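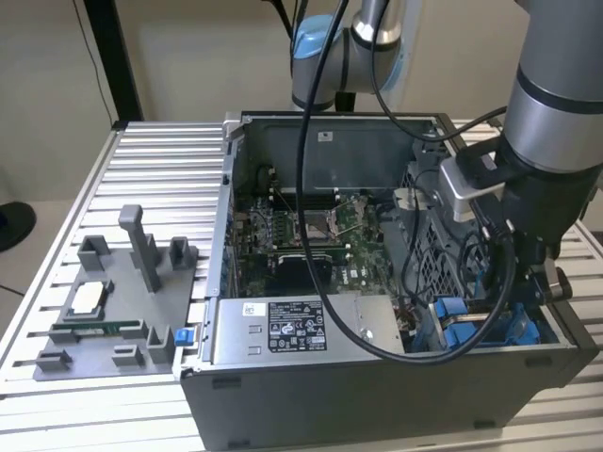

Última modificación de esta página: 2024-08-20

Por Giuliana Taipe

**Elogio de la torre vieja**

Llevo semanas queriendo escribir sobre los ordenadores de sobremesa, los de toda la vida, los que pesan y ocupan media mesa y se abren con un destornillador. ¡Me encantan! Me encantaban de niña, cuando mi tío Huamán traía uno a casa y lo destripaba en el comedor, y me siguen encantando ahora que todo el mundo a mi alrededor trabaja con un portátil en las rodillas.

Mi tío tenía una manera muy suya de explicar las cosas. La memoria era la mesa de la cocina y el disco era la despensa. El procesador era la abuela, que estaba en todo y a la que no convenía calentar. Con eso me bastó durante años, y todavía lo pienso cada vez que un programa se queda colgado: alguien ha puesto demasiados platos en la mesa.

El mes pasado desempolvé el sobremesa que usaba en la facultad (lo bauticé Plisen, por un perro de los vecinos) con la idea de sacar de allí las fotos. Encontré casi 1.000, casi todas de comidas y de gente con los ojos cerrados, y también los apuntes de una asignatura que habría jurado que nunca cursé. Y una carpeta que se llamaba «IMPORTANTE no borrar», con dos canciones dentro. Las escuché enteras, claro, de pie y con la aspiradora en la mano.

Lo bonito de una torre es que admite cambios de opinión. Le pones más memoria, le cambias la gráfica, le quitas un disco y se lo regalas a tu hermana. Plisen tiene la fuente de alimentación de otro equipo y un ventilador que suena como un secador de pelo, y así ha aguantado tan campante.
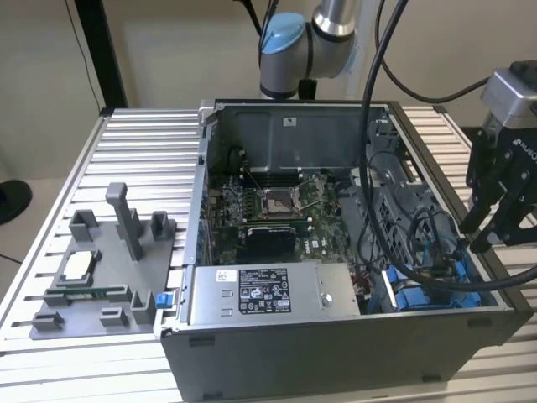
Para quien quiera animarse, unas cuantas cosas que he ido aprendiendo a base de meter la pata. Desenchufad siempre antes de abrir. Tened a mano una huevera para los tornillos, un hueco para cada tamaño. Haced fotos con el móvil antes de soltar ningún cable, sobre todo los finitos del botón de encendido, que luego no hay quien se aclare. Y los pines del zócalo ni tocarlos: una vez doblé uno con la manga del jersey y todavía me duele.

Del dinero también quería hablar. Yo me he puesto un tope de cinco piezas de segunda mano al año, y en agosto ya me quedaba solo una, así que estoy siendo muy formal. Si alguien tiene una tarjeta de sonido de las antiguas, que me escriba, por favor, ¡prometo tratarla bien!

La semana que viene toca limpiar el teclado, que tiene migas de 2 mudanzas.

**Comentarios**

**Fasil Gashaw:** ¡Lo de la huevera se lo robo! Yo usaba tapas de yogur y siempre acababa volcando alguna.

**Drerkano:** ¿Y qué canciones eran? No nos dejes así.

**Giuliana Taipe:** Drerkano, me llevo el secreto a la tumba. Una tenía gaitas.

**grustel:** Tengo una tarjeta de sonido en el trastero, te mando un correo con el modelo.

Contacto | © Giuliana Taipe | Volver arriba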